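How to Get Ready for Your First Outdoor Recital

Playing outside is different from playing in a hall, and most of the work is done before the day. These steps are for a small group, two to five players, with no sound crew.

1. Visit the spot

Go at the same hour you will be playing. Note where the sun is and which way the wind blows. Clap once and listen. If nothing comes back, you will need to sit closer together than you are used to.

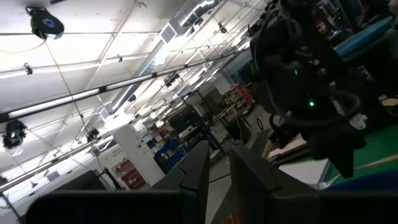

Ask whoever books the space how early you can set up and when the music has to stop. Get both times in writing. Our last permit had a limit of 2,000 people, which we did not come close to testing.

2. Pick the program

Keep it to 47 minutes or less with no intermission. Short pieces work best. Put anything very quiet in the middle, after people have settled. We open with a dance set by our violist, Edeltraud Ortner, and save the slow movement for fourth.

3. Fix the music to the stand

Use two clear clips per page and a heavy stand. Tape loose sheets into one long fold so there are fewer turns. Number every page by hand.

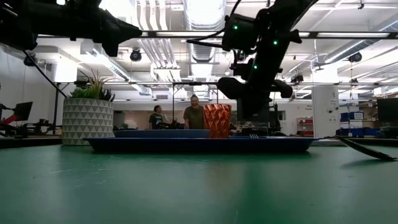 Rehearse the whole program once with the clips on, including the page turns. You will find out which turns are too fast and can copy those pages again. Keep the spare clips, rosin and pencils together between pieces. A long, shallow tray with raised rims, like the dark blue one on the green tabletop, is a good shape for this, as small things stay put and you can see all of them.

4. Tune twice

Tune when you arrive and again right before you start. Strings move a lot when they go from a case into warm air. Leave the case closed and in the shade.

5. Pack a bag

Spare strings, a towel, water, a hat, a printed copy of the permit. Bring a second set of parts if you have one.

Last updated 2024-10-13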